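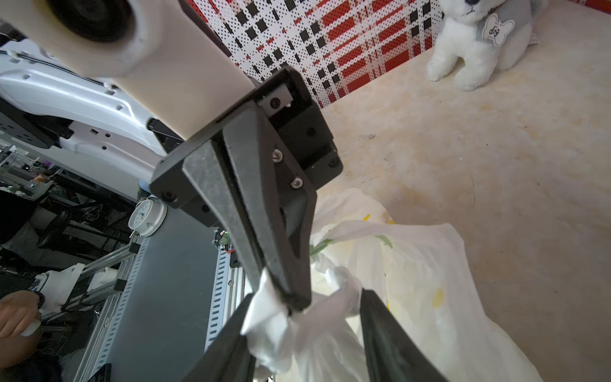 1/ Why I'm not renewing my membership in the Folico graduate society

I've paid dues for 3 years, so I think I've earned a short thread. The society says it exists to give grad students a voice. I've started to wonder who is listening to it.

2/ Start with the travel grants. The newsletter says there were 92 applications in the last round. It doesn't say how many were funded, or for how much, or who read them. I wrote in to ask. I got a thank-you note and a link to the same newsletter.

3/ Then the prize. The Rudd Prize for best student paper is supposed to be judged blind. In a field this small? Give me a title and an abstract and I'll tell you the lab, and probably the desk. I don't think anyone is cheating. I do think "blind" is a generous word for it.

4/ Two of the judges last September were from departments with papers on the shortlist. The rules say judges "should consider" stepping aside. Maybe they considered it. The minutes don't say, and the minutes took five months to show up.

5/ People keep telling me the student reps will fix this. I was a student rep. You get a seat at the meeting, a badge with a ribbon on it, and the agenda the night before. I spoke up in 2 meetings. The first time my point was "noted." The second time it was noted again.
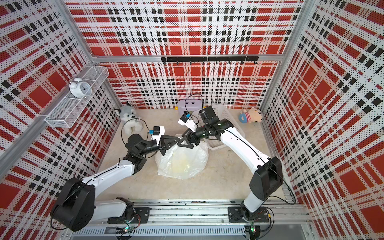

6/ And the reps' report, which I helped write, was cut from six pages to one paragraph before it went to members. The paragraph said students were "broadly positive." Our survey had a whole section on late reimbursements that wasn't positive at all.

7/ On reimbursements: I was out $2,278 for the Flindgate meeting. Flights, hotel, the registration fee they told me would be waived and then wasn't. The form says to allow up to eight weeks. I allowed a lot more than that. My credit card company was less patient than I was.

8/ The answer to all of it is now Floltow, the new submissions and claims system. I've sat through the demo. It's a nicer form. The same people will open it at the same speed, as far as I can tell – I asked whether there would be a deadline on their end and was told that was "outside the scope of the rollout."

9/ Someone will reply that the society runs on unpaid work. Sure. So does every student on that list, and they're paying to be there. Being busy explains a late email. It doesn't explain why the funding numbers are a secret.

10/ What would change my mind: publish how many grants were given and the total. Make judges step aside, with "must" in the rule. Send the reps' report out as written. None of that needs new software.

11/ I'll still go to the meeting if my department pays up front. The talks are good and I like the people. I'm just done sending dues.

12/ Posted 2019-03-17, before the renewal deadline, in case anyone else is on the fence. If you've had a grant claim paid on time, please reply and tell me how. I'd like to know which form you used.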